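Pronadeck opens orders for Raju two-arm tabletop kit

Friday, October 20, 2023 – Pronadeck today opened orders for Raju, a tabletop automation kit for labs and small workshops that handle mixed household items. The kit consists of 2 robot arms, a gripper for each, a control unit and the Vulum software package.

Raju is built for work in which objects differ in shape and finish from one job to the next. Users set up a task in Vulum, store it and run it again on the same table. During a trial at Zidside that started in May, the kit logged over 2,000 pick attempts. Zidside used its own cups, bowls, tiles and kitchen tools.

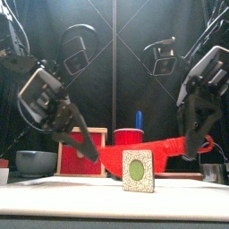
Gripper fingers are sold separately and can be changed by the user. Replacement takes one hex key – supplied – and is followed by a short calibration run from the Vulum menu.

The first batch is limited to 10 kits. Delivery is 6 weeks from order confirmation. Installation is offered as an option, and existing Vulum license holders can move their license to the new kit. Price lists are available from the Pronadeck sales desk on request.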